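컨콤 연구동 공개일 방문기: 데모보다 로그가 궁금했다

로봇 소프트웨어 회사의 공개 행사는 웬만하면 안 가려고 하는 편이다. 가면 늘 같은 걸 본다. 팔이 물건을 집고, 박수가 나오고, 발표 자료에 '범용'이라는 단어가 뜬다. 그래도 9월에 컨콤(Cerncombe) 연구동을 연다는 공지를 보고 신청한 이유는 하나였다. 안내문에 "재생 도구와 실패 기록을 함께 공개"한다고 적혀 있었다. 실패 기록을 보여 주겠다는 회사는 드물다.

도착한 건 오전 10시 조금 전. 등록대에서 이름표를 받고 커피를 한 잔 마시니 벌써 30명 정원이 다 찼다고 했다. 절반은 학생 같았고 나머지는 나처럼 현장에서 자동화 설비를 만지다 온 사람들로 보였다. 내 옆자리 분은 물류 쪽에서 비전 시스템을 유지보수한다고 했는데, 시작도 전에 "오늘 조명 바꾸는 데모는 안 하겠죠?" 하고 물었다. 안 했다.

첫 순서는 전체 구조 설명이었다. 발표는 소프트웨어 총괄인 마르완 다르위시(Marwan Darwish) 씨가 맡았다. 말이 빠르고 자료가 적어서 그 점은 마음에 들었다. 이들의 스택은 크게 두 덩어리다. 작업 순서를 짜고 두 팔의 동작을 조율하는 계획기가 핀오(Fino), 카메라 입력과 관절 상태를 시간축에 맞춰 저장하고 다시 돌려 보는 도구가 버클리(Verkley)다. 버클리는 철자가 Verkley라서 다들 생각하는 그 버클리와는 상관이 없다. 이름을 왜 그렇게 지었는지는 끝까지 설명이 없었다.

핀오 설명에서 제일 오래 다룬 건 두 팔이 같은 작업 공간에 들어갈 때의 처리였다. 팔마다 따로 정책을 돌리고 위에서 충돌만 막는 방식이 아니라 한 모델이 양팔의 다음 동작 묶음을 한꺼번에 낸다고 한다. 여기까지는 요즘 흔한 구성이다. 궁금한 건 그다음, 즉 동작 묶음과 묶음 사이의 이음매다. 앞 묶음이 끝나기 전에 새 추론 결과가 도착하면 어디서 갈아타는지, 그때 속도가 튀지 않는지. 질문했더니 겹치는 구간을 가중 평균으로 섞는다고 했다. 두 결과가 서로 다른 물체를 노리고 있으면 평균은 그 중간의 허공이 된다고 다시 물었다. 다르위시 씨는 잠깐 웃더니 "그 경우가 저희 실패 목록에서 꽤 위에 있습니다"라고 답했다. 이 대답 하나 때문에 오길 잘했다고 생각했다.

실습 공간으로 옮겨서 본 과제는 휴대전화 정리였다. 트레이와 상판 사이에서 비슷하게 생긴 휴대전화들을 다루는 일인데, 과제 선정은 솔직히 영리하다. 얇고, 네모나고, 서로 겹치고, 화면은 거울처럼 주변을 비춘다. 깊이 카메라를 써 본 사람이라면 광택 나는 검은 면이 얼마나 골치 아픈지 알 것이다. 깊이값이 뚫리거나, 반사된 물체의 거리가 나오거나, 프레임마다 달라진다.

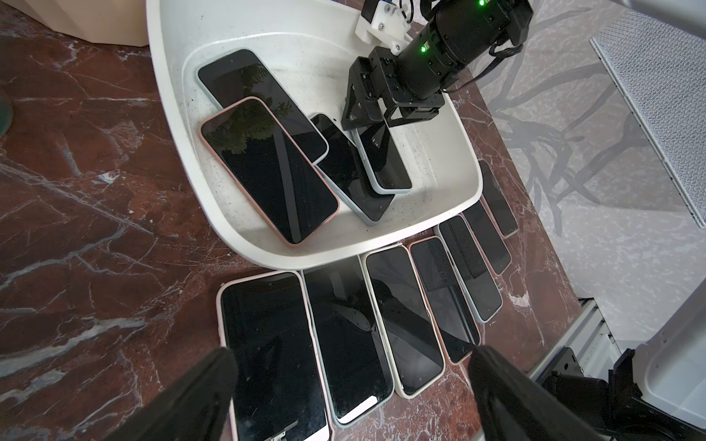 인식 쪽 설명은 트리파티(Tripathi)라는 모듈 이름을 달고 나왔다. 손목 카메라 영상에서 개별 물체의 윤곽을 나누고 겹침 순서를 추정해 핀오에 넘기는 부분이다. 깊이 센서에 기대지 않고 컬러 영상만 쓴다고 한다. 반사 문제를 생각하면 이해가 가는 선택이지만, 그러면 높이 정보는 어디서 오느냐는 문제가 남는다. 답은 "정책이 암묵적으로 배운다"였다. 나는 이 말을 들을 때마다 메모장에 작은 물음표를 하나 그리는데, 이날은 물음표가 한 줄을 채웠다.

겹침 순서 추정은 제법 그럴듯했다. 화면에 띄워 준 결과에서는 위에 얹힌 기기와 밑에 깔린 기기를 구분해 색을 다르게 칠했다. 다만 그 화면은 미리 골라 둔 구간이었다. 옆자리 분이 아무 구간이나 열어 달라고 하자 담당 엔지니어가 흔쾌히 시간 막대를 끌었는데, 몇 군데에서는 집게 손가락이 물체를 가리는 순간 윤곽 둘이 하나로 붙었다가 다시 떨어졌다. 손목 카메라를 쓰면 자기 손가락이 시야의 한 부분을 늘 차지한다. 그걸 마스크로 지우는지, 그대로 학습에 넣는지 물었더니 그대로 넣는다고 했다. 상대 팔이 시야에 들어올 때도 마찬가지란다. 관절값을 아니까 상대 팔의 위치는 계산으로 그려 넣을 수 있을 텐데, 시도는 해 봤지만 보정 오차 때문에 오히려 나빠졌다고 했다. 이건 믿는다. 나도 똑같은 이유로 포기한 적이 있다.

이제 숫자 이야기. 벽에 붙은 포스터에는 1,000회 시도 중 987회 성공이라고 큼직하게 적혀 있었다. 98.7퍼센트면 훌륭하다. 그런데 무엇이 성공인가? 포스터 아래 작은 글씨를 읽어 보니 '한 번의 집기 후 3초 안에 놓치지 않음'이 기준이었다. 정리 작업 전체의 완료율이 아니다. 단순하게 계산해도 집기가 열 번 이어지면 전부 성공할 확률은 88퍼센트 언저리로 내려간다. 시도끼리 독립이라고 가정할 때 그렇고, 한 번 흐트러진 배치가 다음 집기를 어렵게 만든다면 더 나쁠 것이다. 완료율을 물었더니 "과제 정의에 따라 달라서 아직 공개하지 않는다"는 답이었다. 포스터 제작비를 작은 글씨 쪽에 더 썼으면 좋겠다.

학습 데이터는 원격 조작으로 모은 시연 3,000건이라고 했다. 몇 사람이 조작했는지, 조작자별로 습관 차이를 어떻게 다루는지는 발표에 없었고 질의 시간에도 시원한 답은 없었다. 어떤 사람은 기기 옆면을 먼저 밀어 간격을 만든 뒤 집고, 어떤 사람은 바로 모서리를 문다. 둘을 섞어 배우면 정책이 망설인다. 관련 지표가 있느냐는 학생의 질문에는 다음 판 버클리에 조작자 태그가 들어간다고만 했다. 그러니까 지금은 없다는 뜻이다.

점심 뒤에는 버클리를 직접 만져 볼 수 있었다. 나한테는 이날의 본론이었고, 여기서는 평가가 좀 후해진다. 카메라 여러 대의 영상, 양팔 관절값, 집게 개폐 명령과 실제 개폐량, 추론 지연이 한 시간축에 올라온다. 시간 막대를 잡고 끌면 전부 같이 움직인다. 당연한 기능 같지만 이걸 제대로 하는 도구가 얼마나 적은지는 써 본 사람만 안다. 특히 명령값과 실측값의 차이를 겹쳐 그려 주는 창이 쓸 만했다. 얇은 물체를 물 때는 손가락이 명령한 만큼 닫히지 않고 멈추는데, 그 차이가 그래프에 바로 드러난다.

불만도 적어 둔다.

시각 동기화는 소프트웨어 타임스탬프에만 기댄다. 하드웨어 트리거는 없다. 빠르게 움직이는 구간에서 두 손목 영상이 한 프레임쯤 어긋나는 걸 눈으로 봤다.

실패 구간 검색은 사람이 붙인 태그로만 된다. 태그가 없는 실패는 찾을 길이 없고, 태그 이름도 통일되어 있지 않았다. '미끄러짐'과 '슬립'이 따로 있었다.

내보내기 형식은 자체 형식 하나뿐이다. 공개 형식 지원은 '검토 중'이라고 했다.

약속한 실패 기록은 있긴 있었다. 방문객용 계정으로 열 수 있는 건 열 건 남짓이었고, 대부분 원인이 깔끔하게 밝혀진 것들이었다. 내가 보고 싶었던 건 아까 말이 나온, 두 팔의 추론 결과가 서로 다른 목표를 향해 갈리는 경우다. 목록에 없어서 다르위시 씨를 다시 찾아갔더니 자기 노트북에서 하나를 열어 주었다. 집게가 두 기기 사이 틈으로 천천히 내려가다가 멈추고, 다시 올라가고, 또 내려갔다. 그래프에서는 목표 위치가 계단처럼 왔다 갔다 했다. 핀오에는 이 상태를 감지하는 장치가 아직 없고, 시간 제한에 걸려야 처음 자세로 돌아간다고 한다. 제한 시간은 30초. 현장 설비였다면 라인 담당자에게서 전화가 세 통은 왔을 시간이다.

마지막 질의 시간에는 예상대로 언제 제품이 되느냐는 질문이 나왔고, 예상대로 답은 흐렸다. 나는 핀오 쪽에는 당분간 관심을 접어 둘 생각이다. 이음매 처리와 완료율 두 가지가 공개되면 그때 다시 보겠다. 버클리는 평가판을 신청했다. 우리 쪽 로그를 변환하는 스크립트부터 짜야 해서 언제 돌려 볼지는 모르겠지만, 돌려 보면 후속 글을 올리겠다.

참고로 연구동 주차장은 좁다. 오전에 갈 거면 정류장에서 걸어가는 편이 낫고, 구내식당은 방문객 결제가 안 되니 도시락을 챙기는 게 좋다.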